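Home | Reports | Grants | Newsletter | Contact

July
By Maarten Nijs

Revville Voter Contact Project: second progress report to the Skaltow Fund

The grant agreement asks for a report at the halfway point, and it asks for "evidence of increased civic participation among first-time and lapsed voters." I can give you a good account of what we did. I am less sure about the evidence, and I would sooner say so now than in the final report.

Since the first report we have knocked on doors in both target precincts, Eren and Drostelo. Canvassers had 699 completed conversations, which we define as anything longer than a minute in which the resident answered at least one question. Our target for the period was 1000. The shortfall is mostly Drostelo, where the apartment buildings have locked lobbies and the management company took six weeks to answer our letter. Their answer was no.

Of those conversations, 106 ended with a registration form filled out and handed to us. The first draft of this report called them "new voters," and I took that out. A form is a form. The county clerk has confirmed most of them, but a good share turn out to be address changes for people who were registered already and may well have voted without us. The clerk's office doesn't sort them the way we would like, and going through them by hand is on the list for next month.

We also held two candidate forums for the city council race. Attendance at the first was decent. The second was thin, and most of the people in the chairs either worked for a campaign or were related to someone who did. I don't think either forum changed whether a single person will vote, and I would drop them from the second half if the fund agrees. 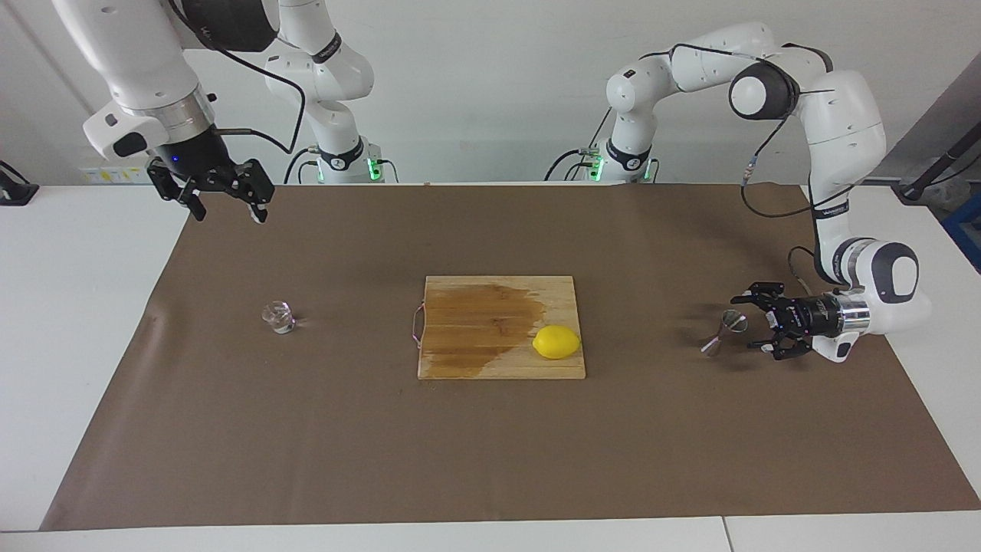 Did the door-knocking raise turnout in the spring primary? We can't tell from the numbers we have. Turnout in Eren went up a little over the last comparable primary, but it went up in precincts we never set foot in as well, and there was a school levy on the ballot that people had strong feelings about. Drostelo was flat.

A fair test would have meant leaving some streets alone on purpose and comparing them afterward. The original plan had that in it. It was cut when the start date slipped, and I argued for cutting it, so that one is on me. For the fall we have set aside 12 blocks in Eren that will get no visit, no mailer and no call. The field staff hate this. They have a point, as some of those blocks are the friendliest in the precinct, but without them we will be back here in the winter telling you the same thing.

On the text message program, the vendor's dashboard reports very high "engagement." The dashboard counts a reply of STOP as engagement. Once those are removed the picture is poor, and I have asked for the remaining texting money to be moved to paid canvasser hours. The request is attached as a separate page.

Spending is under budget, mainly on account of the Drostelo delay. Mileage is over. We lost two canvassers to better-paid campaign jobs in May and replaced one. Training now takes an evening instead of a full day, and the new canvasser's completion rate is no worse than anyone else's, which makes me wonder what the full day was for.

For the second half we propose to:

Keep canvassing in Eren, with the untouched blocks held back until after election day.
Try Drostelo from the bus stops and the grocery parking lot, if the store allows it.
End the forums and the texting.
Match our contact list against the county's voter file once it is updated after the election.

I would ask the fund not to quote the registration figure in its newsletter until the address changes are separated out.

Comments (3)

ruthless_in_eren
I got knocked on twice by the same kid in one week. Nice kid. I've voted in every election since I moved here.

Pat D.
So what did the forums cost? I read it through and can't find a figure.

levyvoter
The levy got people out, period. You could have stayed home and Eren would look the same. Good for you for leaving some streets out this time though.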